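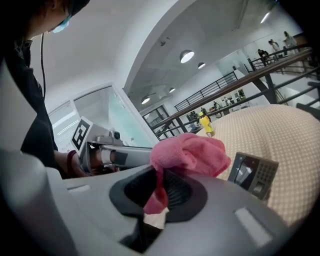

Cap, blue mask and black clothes.

Print | E-mail

Rendering lard at home, in short posts. I've done this in my own kitchen since March of last year and people keep asking for the steps, so I'm putting them in one place.

First, the fat. Ask the butcher for leaf lard. It comes from around the kidneys and gives you a mild, white fat that works in baking. Back fat is fine for frying and roasting but tastes more of pork.

I get mine from Harms in Postcombe. They keep it frozen and sell it in bags. Call the day before. Most butchers will grind it for you if you ask, and ground fat melts a lot faster than chunks.

If you have to cut it yourself, do it half frozen. Warm fat slides all over the board. Half-inch cubes are small enough. Trim off any meat or bloody bits - they brown first and make the whole batch smell like bacon.

Slow cooker or stove? I use a heavy Istier pot on the lowest burner. A slow cooker works just as well and needs less watching. Lid off either way so the steam can get out.
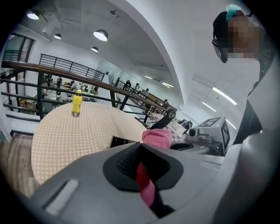

Ilse Weidemann | 29 April 2021

Put a quarter cup of water in the bottom of the pot before the fat goes in. It keeps the first pieces from scorching and cooks off later. Stir every so often and scrape the bottom.

I keep the fat under 250 degrees F. My thermometer is a plain Stasus clip-on. If you don't have one, look at the bubbles. Small and slow is what you want. If it starts to smoke, take it off the heat.

Time depends on the cut. Ground leaf lard takes me a couple of hours. A big pot of cubes once took six.

It's ready to strain when the fat is clear and the solids have sunk or turned light gold. Stop early if you want it for pie crust. Go longer if you like a stronger flavor and crisp cracklings.

Strain through cheesecloth into a steel bowl, let it cool a little, then ladle into dry jars. Dry matters. Water in the jar is how you get mold.

It looks yellow when it's liquid and sets up white. Chill it fast if you want a smooth texture. Slow cooling makes it a bit grainy, which doesn't hurt anything.

Storage: I keep one jar in the fridge and the rest in the freezer. I use up the fridge jar in a couple of months.

What I use it for: roast potatoes, eggs, pork chops, seasoning the skillet. A good part of lard is monounsaturated fat, the same kind there's a lot of in olive oil - the rest is mostly saturated. I still cook with olive oil too.

Cracklings go back in a hot pan with salt. Eat them that day. They turn chewy overnight.

Tallow is the same process with beef suet. It sets much harder, so use a wide-mouth jar. I'll do a separate thread on that.

Comments

Ovidiu Onu: Can you reuse it after frying? My grandmother strained hers and put it back in the crock.

Ilse Weidemann: I do, two or three times, strained. Toss it when it gets dark or smells off.

lardfan17: Mine came out tan and porky, is it ruined?

Ilse Weidemann: No, it just got too hot or had some meat left on. Use it for beans or potatoes and keep it out of the pie.

Print | E-mail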